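我家的面包终于不塌了（一点心得，写得有点长）

2025年6月25日

上个月写了搬家的事，有几位读者在下面留言问我怎么好久不写烘焙了。其实一直在烤，只是烤出来的东西不太好意思拿出来见人。搬到 Braststead 以后，厨房朝西，下午热得像蒸笼，以前用惯的配方到了这里全都不听话，吐司顶上鼓得漂漂亮亮，出炉不到十分钟，腰就软下去了。我先生很体贴，说缩腰的吐司夹火腿正好，好咬。谢谢他，但我心里还是不服气的呀！

所以整个六月我就跟吐司杠上了。先说面粉。原来那家店离得太远，现在我在 Kadari 粮油铺买散装的高筋粉，老板娘拿纸袋给你舀，问你要做什么，听说做面包就多聊几句。她家的粉吸水比我以前用的差一点，同样的水量揉出来黏手，我头两次都以为是自己揉得不够，拼命揉，揉到胳膊酸，面团温度也上去了，结果更糟。后来把水减了一小勺，牛奶直接从冰箱里拿出来用，面团一下子就乖了，光光滑滑的一团，摸着像耳垂。

我现在固定下来的量是这样的：高筋粉400克，冰牛奶先倒大半，剩下的看面团的脸色慢慢加，一个鸡蛋，糖两大勺，盐小半勺，酵母5克，黄油最后放。黄油一定要等面团能拉出粗膜了再放，太早放进去滑溜溜的，怎么揉都不成形。这个道理书上都写了，可我这个人急，每次都想省一步，吃了好几回亏才老实。

还有发酵。夏天真的不用找什么温暖的地方，厨房台面上就够热了，有一次我接了个电话，跟我妈聊她阳台上的丝瓜，聊完回来面团已经顶着保鲜膜了，一股酒味。那一炉我没舍得扔，擀薄了刷橄榄油，撒点粗盐和迷迭香，烤成扁扁的一大张，晚上配番茄汤，两个孩子抢着吃，还问我什么时候再做。所以发过头也别慌，总有去处的。

二次发酵我现在看模具不看钟，到八分满就进炉。以前总贪心想等到九分，觉得高高的才好看，可是天热的时候等那一分，里面的组织就粗了，站不住，缩腰多半也是从这里来的。

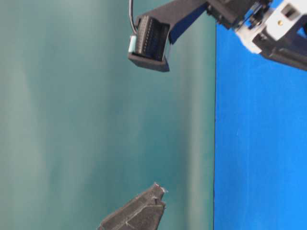

分类：厨房日常

说到烤箱。我家这台是搬家时房东留下的旧烤箱，没有说明书，旋钮上的字也磨得差不多了。我花了一个下午，拿温度计放在里面，一边看书一边记，发现它比旋钮上标的要低不少，左后角又特别烫。知道了脾气就好办，我把模具往右前方挪一点，中间转一次方向，上色就匀了。转的时候动作要快，开着门磨蹭，热气全跑光，面包也会跟着泄气。要是你家也是老烤箱，真心建议买个小温度计，几十块钱，省下来的面粉早就够本了。

出炉之后还有一步，我以前一直觉得是做样子的，就是把模具在台面上震一下，马上脱模，侧放在架子上。现在我每次都老老实实震，震完倒出来，听见它在架子上轻轻噼啪响，那个声音真好听，我能站在旁边听半天，什么活儿都不想干。

切面包要等凉透，这条我至今做不到。昨天那条刚有点温我就切了，刀上黏了一层，切面也拉毛了，可是热的面包抹黄油，你们懂的，那个香味是凉了以后怎么都补不回来的。后来我想了个折中的办法，一次烤两条小的，一条当场吃掉，另一条规规矩矩放凉，第二天早上切片，带去上班或者给孩子夹鸡蛋。

模具也有人问。我用的是 Lesiveo 的小号吐司盒，搬家时在旧物市集上买的，盖子有点变形，推的时候要往上抬一下才进得去。我试过别人推荐的深色模具，在我这台烤箱里底部容易焦，所以又换回来了。各家烤箱不一样，你用着顺手的就别换。

对了，吃不完的面包我切片以后冻起来，一片一片中间隔张油纸，早上直接丢进平底锅，小火，盖上锅盖，两面翻一翻，外面脆里面还是软的。不要放冷藏，冷藏一晚上就干得掉渣，我婆婆总顺手把它塞进冰箱，我又不好意思说，只好赶在她前面把面包收好，哈哈。

下一次想试试加红豆，Bezerra 那边的早市有一家红豆煮得特别绵，不太甜，回来抹在面片上卷起来应该很好。就是怕馅料湿，卷的时候分层，到时候成不成都写上来。你们要是有卷豆沙不分层的办法，快在下面教教我，我周末之前都还来得及改主意。

哦还有，上次问我要桂花酱做法的那位，我没忘，等新桂花下来再写，现在罐子里只剩一个底了，我每天舀一点点抹面包，舍不得吃完。

标签：吐司 夏天发酵 旧烤箱

上一篇：搬家以后的第一顿饭
下一篇：暂无

留言（11）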